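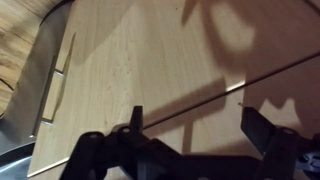
Wrist camera, fingers open over the pale panel, seam running up to the right.

Notebook, cell 2, Sunday

Started 9:40. Cell was stopped on Friday's fault when I came in, gripper open, arm parked high. Cleared the fault, jogged down over the panel and left it there while I went through the finger checks.

Reason for the session: the left finger has been closing late. Xinyi Yin logged it twice last week and I saw it once myself. The part gets nudged to the right before the right finger takes any load, and then the grip is off center. The Narkico parts don't care much. The Kariuki ones do, they have a short flange and we lose it.

Finger check, fingers off the arm:
Left finger, pin a little dry, no scoring. Cleaned and regreased, very thin.
Right finger, pin fine. Blade tip has a polished patch on the inside face, same place as in March. Left it alone.
Screws on both fingers were below torque. The left was worse, I could start it with two fingers on the short key. New threadlocker on all of them, and a paint mark across each head so we can see at a glance if they move.

I think the loose screws are most of the story. The finger was rocking on its seat before it started to push, and from the log that reads as a late close. Aqeel thought it was the drive. Could still be both.

Put the fingers back, homed the gripper three times, same zero each time. Ran 15 open/close cycles with nothing between the fingers and watched the current. No spike at the start of travel, where there used to be one. Then 15 more on the gauge block. Both fingers touch together as far as I can tell by feeler.

Cycle counter on the gripper said 968 when I started. It was reset when Furkard sent the gripper back, so that is since the repair and nothing to do with total life. Please don't reset it again without writing the old number in here.

Seam

The seam between the two panels is the other thing. We use it as the visual reference for the fixture angle, and Chenxi's script looks for one dark line. With the ceiling lights on, part of the edge catches light and you get a narrow bright line right next to the dark one. The script sometimes locks onto the bright one and the angle jumps. The gripper shadow makes it worse on the right, where it falls across the panel and the contrast drops.

Tried three things.

1. Lamp moved to the window side. Bright line gone, but the finger shadow then falls straight across the seam. Worse overall.
2. Shorter exposure. Bright line thinner, script still picks it one time in five or so.
3. Search window limited to the left half of the seam. Good. Ran it 11 times from slightly different heights, got the same angle every time within what we need.

Left it on number 3. The lamp is back at its old position and I taped an outline of the foot on the bench so it can be put back if someone borrows it. Long term I would like the panel edge eased with fine paper, which Yichen says is ten minutes of work, but then the fixture has to be taught again and I didn't want to start that today.

There is also a tiny dark speck near the seam in the camera image. Didn't chase it. If it turns up in the same spot after the next wipe-down, put a mask over it in the script.

Bracket and slot

Checked the grey bracket along the side of the panel. No play when pushed by hand. The slot next to it had dust in it, vacuumed it out. Both tabs sit level. Don't use compressed air there, it blows the dust under the panel and then the panel rocks. We lost a morning to that in the spring.

Restart

Back to automatic at 1:15. Speed at 400 mm/s for the first run, fixture empty, then with Narkico parts, one tray. No drops, no off-center grips. Then half a tray of Kariuki. One part went in slightly turned, but I had loaded it that way in the tray, so I'm not counting it against the gripper.

Left the speed at 400. The recipe calls for more, and Grerus will want the rate back by midweek, but I would like one full shift at this setting first.

To do
Xinyi Fu: look at the paint marks at the start and end of Monday's shift, note here if any has moved.
Chenxi: make the search window a setting in the script. At the moment it is typed straight into the file, line is commented.
Aqeel: drive current log from before today, same scale as mine, so we can put one over the other.
Me: order finger screws. We have one spare set left, top drawer, in the bag with the blue tie.

Grease is nearly out too. Added to the order.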